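厨房 > 收纳与库存 > 怎么做

怎样清空一柜子罐头，而且是用吃的

适合人群：搬家前的人，搬家后的人，以及家里有一扇柜门不太敢开的人
难度：低。心理难度另算
需要：一支油性记号笔，一卷纸胶带，一把能用的开罐器，一个下午

每个家庭都有一个罐头柜，就像每个家庭都有一个装满充电线的抽屉。罐头进柜的时候都有理由：打折，要下雪了，菜谱上写了要用半罐，亲戚从超市多带了几罐。出柜就没那么多理由了。我在 Clasthorpe 租房的第三年把柜子清了一次，从里面搬出来71罐，其中有一罐荔枝，我至今不知道它是怎么来的，我对荔枝没有意见，但也从来没有买过荔枝。
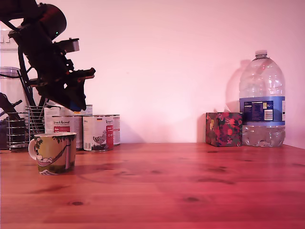
这篇教程讲的是怎么把这样一个柜子从头到尾处理一遍：先拿出来，再判断哪些能吃，然后排出先后，最后真的吃掉。最后一步常常被收纳类文章省略，它们一般在柜子变整齐、贴上手写标签的时候就结束了。可是一柜子整齐的鹰嘴豆依然是一柜子鹰嘴豆，过两年您还得再整理一遍，标签倒是可以重复利用。

文中提到的份量都按两个人吃饭来算。一个人住的请减半，或者连吃两天；家里有正在长身体的青少年的，您大概不需要这篇教程，您需要的是一把锁。

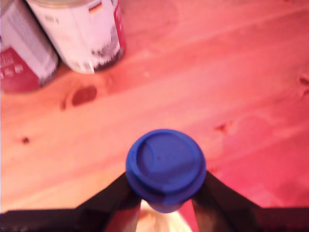 Purificación Aguirre
家务专栏作者，现居 Travovdale
十月更新 · 归类：库存、便饭、后悔
收藏 | 打印 | 读者补充见文末

第一步：全部拿出来

请注意“全部”两个字。很多人会站在柜子前面，伸手拨开前排，往里看一眼，说一声“哦，还有番茄”，然后关上门。这叫探视，不叫清点。

把罐头一个一个搬到桌上或者地上，包括最里面那排，包括倒在后面的，包括那个底下粘住了要转一下才能拿起来的。柜板用温水加一点洗洁精擦一遍，擦干，晾着。如果柜板上有一圈褐色的印子，先别急着认定是锈，很可能是三年前的糖浆。用湿布敷十分钟再擦。

搬的时候不要停下来看配料表。我认识的每一个清柜子失败的人，都是坐在地上读一罐菠萝的产地读到天黑的。

搬完以后按种类分堆：豆类，番茄类，鱼类，肉类，蔬菜，水果，汤，椰浆和炼乳，还有一堆叫“别的”。“别的”会比您想的大。棕榈心、栗子泥、葡萄叶，还有节日前后买的一切东西，统统归在这里。

第二步：判断哪些要扔

这一步请认真，玩笑先收起来一会儿。

罐头两端鼓起来的，扔。按下去会弹回来的也算鼓。漏的，接缝处有渗出痕迹的，扔。锈得用手擦不掉、已经起坑的，扔。瘪了一块的要看位置：罐身中间一个浅浅的小坑，通常没有大碍；坑在接缝上，在上下边缘上，或者深得能放进一个指节的，扔。

打开的时候往外喷的，气味不对的，汤汁莫名其妙浑浊的，也扔。不要尝一口来确认。肉毒毒素没有义务让您尝出来。鼓胀或渗漏的罐头不要打开，套两层袋子，扎紧，放进小孩和宠物翻不到的垃圾桶，碰过的台面和手都洗干净。

然后看日期。印着“最佳赏味期”一类字样的，说的主要是味道和口感，罐体完好、存放阴凉的话，过了日子也不会在半夜十二点准时变坏。低酸的东西，比如豆子、玉米、鱼、肉，一般比较耐放；高酸的，比如番茄、菠萝、柑橘，品质下降得快，酸还会慢慢侵蚀罐壁，所以同样过期，先怀疑番茄。各地对日期标注的规定不一样，包装上写明“在此日期前食用”的，就照它说的办。婴儿配方奶和给病人吃的东西，过期一律不留，不讨论。

没有标签的罐头，也就是标签掉了、只剩一身铁皮的那种，是另一类问题。我的老邻居 Čestmír Hájek 主张把它们攒起来，冬天开一罐当晚饭，开到什么吃什么。他管这叫生活情趣。有一回开出来的是糖水桃子，那天的米饭已经煮好了。我的建议是：罐底一般有钢印的代码，有些能看出日期；什么都看不出来的，扔掉，情趣可以从别处找。

第三步：写日期，写大一点

厂家印日期喜欢用浅灰色的小字，印在反光的弧面上，位置每个牌子都不一样，仿佛是一种寻宝活动。请用油性笔把年份和月份写在罐顶，字要大到您站着就能读。罐顶太花写不上去的，贴一条纸胶带再写。

柜子比较高、平时只能看见罐身的，就写在正面。重点是写在您看得见的那一面，这话听起来多余，直到您写完以后把它们全部放进一个高过头顶的柜子里。我就是这么写了两排才发现的。

只写年月。不要写“先吃”“快吃”“这次真的要吃”。这类字条我写过，贴在一罐洋蓟上，后来那张字条比洋蓟更旧。

第四步：放回去，旧的在前

原则只有一条：快到期的放在手边，新买的塞到后面。超市的理货员每天都在这么做，所以您每次也都会伸手去拿最里面那盒牛奶。在自己家里请不要跟自己玩这一套。

同一种罐头排成一列，从前往后排，不要横着排。横着排好看，像商店橱窗，可是后面藏着什么您又不知道了。重的放下层。1000克装的大罐番茄尤其要放在下层，它从上层掉下来的时候不会考虑您穿的是什么鞋。

柜子太深，可以买那种斜坡式的滚罐架，拿走一罐，后面一罐自己滚下来。我买过 Prisumier 的一款，装起来用了一个晚上，多出两颗螺丝，滚得相当好，只是我们这里的鹰嘴豆罐比它设计的宽了一点点，所以豆子们都站在旁边看。买之前请量一量罐子。一个浅纸箱也可以代劳，像抽屉一样整个拉出来，免费，螺丝一颗都不多。

灶台上方、烤箱旁边、暖气管经过的柜子都不要放罐头。潮湿的地下室和车库也不好。阴凉、干燥、温度变化小，就这几个要求，比养绿植简单。

第五步：列一张单子，贴在柜门内侧

单子上写种类和罐数，吃掉一罐划一道。手机上当然也可以记，有很多应用能扫条码、能提醒、能画出您的鹰嘴豆消费曲线。我用过其中一个，坚持了八天。纸比较笨，但是每次开柜门它都在那儿。

铅笔用绳子拴上。不拴的铅笔会在两天之内去加入那个装充电线的抽屉。

单子还有一个用处：出门买菜之前拍一张。我过去每次站在货架前都会想“家里好像没有番茄了”，而家里从来没有没有过番茄。

第六步：真的开始吃

我的办法是每星期定8顿里有两顿从柜子里出。为什么是8顿？因为我们家一星期认真做饭的次数就这么多，其余时候的晚饭叫“你自己看看冰箱”。请按自己家的实际情况定，不要按您希望成为的那个人来定。

以下是几种我反复做过、家里人没有提出书面抗议的做法。

鹰嘴豆：沥干，用厨房纸擦到表面不湿，拌一点油和盐，烤箱200度烤到外皮发脆，中间晃两次盘子。孜然、辣椒粉出炉后再撒，早撒会苦。脆的状态维持不了多久，第二天它们会变成一种介于花生和橡皮之间的东西，所以当天吃完。罐里的汤汁别倒，无盐或低盐的可以打发，大约三大勺顶一个鸡蛋，烤松饼能用。我没有跟客人说过，客人也没有问。

金枪鱼：油浸的连油一起用。蒜切片，小火煎香，倒鱼，加一勺刺山柑，关火，拌意面，挤半个柠檬。水浸的要把水压干净，否则整盘面都是一股遗憾的味道。

整番茄：用手捏碎，别用刀追着它在砧板上跑。捏的时候把手埋在碗里，先捅破再捏，不然会喷到墙上。加洋葱和一块黄油，小火敞着盖煮四十五分钟，洋葱捞出来，酱可以冷冻。一次开两罐大的，比开四次小的划算，也少洗三回锅。

玉米：沥干，热锅大火，别放油，让它自己焦一点，再下黄油和酱油。这一道从开罐到上桌比热剩饭还快。

沙丁鱼：放在烤过的面包上，下面抹一层芥末，上面放生洋葱丝。家里有不喜欢沙丁鱼的人，请开窗，或者请那个人去散步。

椰浆：冷的时候会分层，上面结块是正常的，连块一起下锅煮开就匀了。和咖喱酱、任何剩下的蔬菜、一罐扁豆煮在一起，基本不会失败。半罐椰浆用不完，倒进制冰格冻起来，下次煮粥丢两块。

荔枝：连糖水冻成冰沙，加青柠汁。说实话很好吃，我后来还特地去买过一罐，于是柜子里又有荔枝了。

关于沥干物

罐头上一般印两个重量，一个是净含量，一个是固形物，也叫沥干物。菜谱里写的克数有时指前者，有时指后者，有时作者自己也没想过。我柜子里有一种豆子，固形物226克，整罐拎起来沉得多，多出来的全是汤。照着“四百克豆子”去做沙拉的时候，要两罐还是一罐，差别是很大的。拿不准就按固形物算，豆子多了最多饱一点。

豆类和蔬菜倒进筛子里用水冲一冲，可以冲掉一部分盐。番茄不要冲。这条我本来觉得不必写。

开了没用完怎么办

换到玻璃或者塑料的带盖盒子里，放冰箱，三四天内吃完。番茄和水果这类酸的可以多放两天。别连着罐子直接放进去，金属味会跑到食物里，而且敞口的罐子在冰箱里总会被推到最后一排，在那里开始新的生活。

盒子上也写日期。对，又是写日期。您手边不是有记号笔吗。

开罐器

要么买一把好的，要么做好每次开罐都骂人的准备。齿轮打滑、绕一圈回来还有两毫米连着的，都可以退休了。每次用完要洗，那个小齿轮碰过您家所有的罐头，却往往是整个厨房里最后一件被想起来洗的东西。拉环罐也请留一把普通开罐器备用，拉环断掉的时候通常客人已经坐下了。

罐盖的边缘非常锋利，把盖子压进空罐里再扔，别让它单独躺在垃圾袋里等着谁的手。

以后怎么买

吃一罐，补一罐。打折的时候最多补到单子上原来的数目。为“万一”准备的那部分，单独放，照样写日期，照样轮着吃，只买平时就爱吃的。停电的晚上心情已经不好了，不会忽然爱上甜菜。

没有吃过的新品种，一次买一罐。这条规矩是我在 Ding 食品店买了一整箱腌渍小玉米之后定下的。那箱小玉米脆度很好，味道像一瓶很有礼貌的醋。它们陪我搬到了 Travovdale。

确定不会吃的，趁没过期送出去。食物募集点一般不收过期的、瘪得厉害的和没标签的，去之前看一下他们贴出来的说明，有的地方特别缺鱼和肉类，有的地方已经有足够多的豆子，多到他们自己也需要一篇教程。

读者补充

Čestmír Hájek：我那罐桃子后来配着米饭吃了，加了肉桂，没有文章里说得那么惨。另外，给橡胶轮子的滚罐架上一点食用油，宽罐子也能滚，我试过。

作者回复：加了油之后它们滚得太快了，请在最下面垫一块抹布。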